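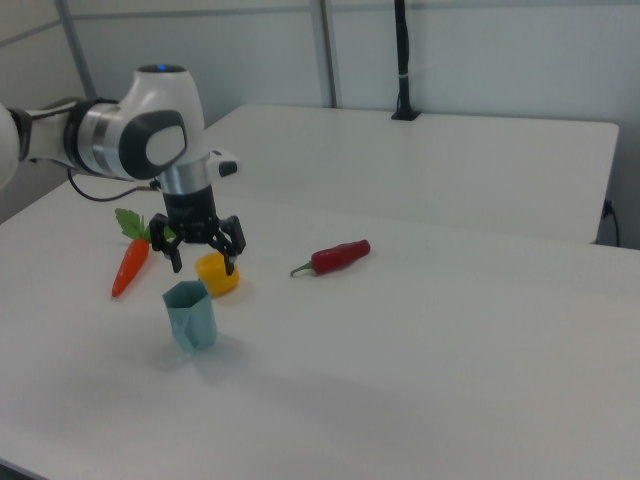 Tirkum Produce Price Table

Version 5. Last updated 4/27/26.

Overview

Tirkum is a table of retail prices for fresh vegetables, collected from market stalls in Berncombe and Flistport. Each row is one item at one stall on one collection day. The current release covers 132 stalls and 17 item types. Prices are as posted on the stall sign, before any discount given at the counter.

Files

prices.csv holds the main table.
stalls.csv holds one row per stall, with town and stall type.
items.csv maps local item names to the names used in prices.csv.
changes.txt lists corrections by version.

Columns in prices.csv

stall_id: text, matches stalls.csv.
item: text, lower case, matches items.csv.
price: decimal, in dollars.
unit: one of "lb", "each", "bunch".
grade: text, copied from the sign. Blank if no grade was posted.
visit: integer, counted from the first collection day.

Collection

Prices were written down on paper forms and typed in the same week. Forms were keyed twice by different people. Where the two entries disagreed, the paper form was checked and the correct value kept. A stall may have up to 4 rows for the same item on one visit if it sells several grades.

Units

Prices are not converted between units. Bell peppers are the main problem: most Berncombe stalls sell them by the pound, while Flistport stalls tend to sell them each. Average weights are not included in the release. Filter on unit before computing any mean.

Item names

Red, yellow and green bell peppers are separate items from version 4 on. Earlier versions used a single "bell pepper" item, and those rows have not been split. They carry the item value "bell pepper (any)".

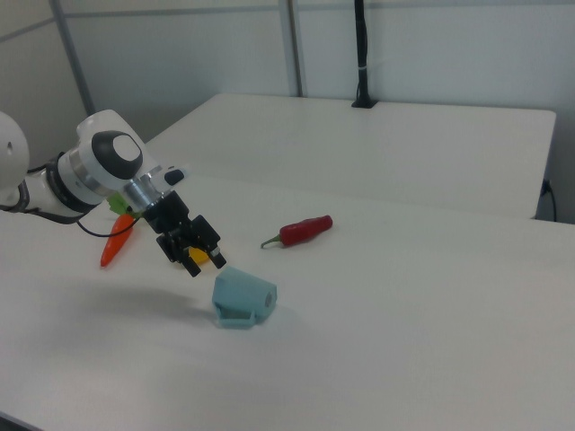

Yatziri Pacheco asks that the older rows be left out of the default file, as they pull the yellow pepper series down when users merge the names without reading the notes. The request is open. Until it is settled, drop them by filtering on item.

Known issues

Flistport has no rows for August. The market was closed for paving.
Stall IDs beginning with "F9" were reused once. See changes.txt.
The Filali stalls changed owners during collection and keep the same IDs.

License

Free to use and share with credit to the Tirkum project. Please state the version number.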